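Search the archive
Search this list
Go
Print this message | E-mail this message to a friend

Subject: Re: [teach-by-hand] How many goes before it gets the idea?
From: Etenesh Endale
To: teach-by-hand list

Hello all, and hello Adel,

On Wednesday Adel Abdel Rahman wrote:

> We have been trying to teach our arm to sort small lids into trays,
> driving it by remote control with a pair of joysticks. It is slow going.
> A good driver gets through a run in the time it takes to drink a cup of
> tea, a bad one (me) never quite lines up with the rim. Somebody on this
> list said the Sevetti people had given up on joysticks and just carry
> the gripper about in the hand. Is that right? And how many runs do you
> need before the arm does anything sensible? We have 101 and it still
> goes for the wrong side of the table.
>
> Also, do you start with the jaws open or shut? Ours are all mixed up
> and I am starting to wonder.
>
> Adel

Yes, that was me, and yes, we've given up on the joysticks! I work on the Sevetti bench, and we moved over to the hand-held gripper in February. I can't tell you what a difference it has made to the mood of the place. You hold the thing, you do the job the way you would do it yourself (well, yourself with two fat fingers), and you put it down again. People who wouldn't go near the remote rig are now asking for a turn.

Your 101 runs don't sound like a lot to me, but I'd look at what's in them before collecting more. Our whole set for Nimine, the tidying job, stands at 2,540 runs now, and the first sensible behaviour came long before that. What helped most was moving things about between runs. If your trays always sit on the same side then the arm learns the side and takes no notice of the tray. Shift them every 5 runs, turn one round, push one half out of the way. It feels like a nuisance and then it becomes a habit. 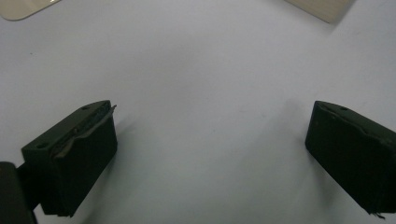 Open or shut at the start: we always go open, and wide. Ren, our first job, had the same mixture you describe and the arm would dither over every pick, opening and closing a bit as if it couldn't make up its mind. So now the rule is jaws well apart with clear table between them, like these, before you go in for anything. Do look after your finger pads as well. The strip on the left one here is curling up at the top and there are some frayed bits sticking out at the bottom corner on the right, and I'd change both before a long session. A loose flap can catch on a thin edge, and then you find yourself teaching the arm a funny little wiggle to get free of it. Ask me how long I spent hunting for that wiggle in the Rikness runs - I thought it was a fault in the training and it was my own wrist!

A few other bits, in no order:

Go slower than feels natural on the way down, and at your normal speed for the rest. Our new people do the whole thing in slow motion and the arm picks up the dawdling along with everything else.

If you fumble, carry on and put it right. I used to throw those runs away. Now I keep the ones with a decent recovery, and the arm has become much better at having a second try.

Swap hands between people, if you have the people. We have three who do most of it, and they all reach in differently. You can tell whose run it is from the first moment, and the mix does the arm good.

I wouldn't throw out your joystick runs, by the way. We trained on ours together with the new ones, and it did no harm that I could see. Has anyone else on the list tried them apart and together? I'd love to compare.

Adel, if you send me a handful of your runs, good and bad, I'll happily go through them. Lids are lovely things to teach, all rim and no handle, and I'm a bit jealous.

Best wishes,
Etenesh

Print this message | E-mail this message to a friend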